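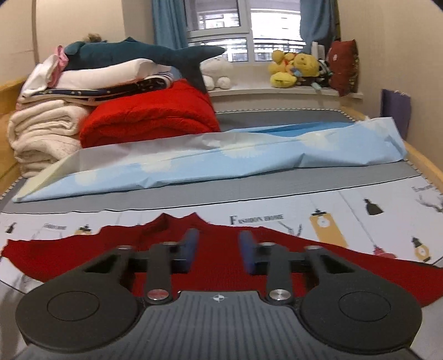 Fig. 1. Red knitted sweater laid flat on a printed sheet.

Textiles 11 – Knits vs wovens, notes for week 4

Knit = loops. Woven = two sets of yarn crossing at right angles. Know this cold, it's on the midterm.

Weft knit: one yarn goes side to side, each row hangs off the row before. Most sweaters, T-shirts, socks. Stretchy, esp. across. Runs if a loop breaks.
Warp knit: many yarns going lengthwise, zigzag. Less stretch, hardly ever runs. Swimwear, some lace.

Terms
wale – column of loops (up and down)
course – row of loops (across)
gauge – loops per inch. Higher number, finer fabric

Most bed sheets are woven. Plain weave or sateen, see handout 2.

Care: dry knits flat, hanging pulls the shoulders out. Wool felts with heat + rubbing, can't be undone. Acrylic wont felt but it pills.

Mill case (reading packet): Trelar mill, Plilville. Switched from hand frames to powered ones, 195 workers before, 707 at the peak. Output 3,641 dozen pairs of hose in the best month. Closed when the work moved to Fedivton. Be ready to say why hose came first and sweaters much later – hint, shaping.

Bring to lab: hand lens, ruler, one old knit you dont mind unraveling. Swatches due by noon, in the tray and labelled.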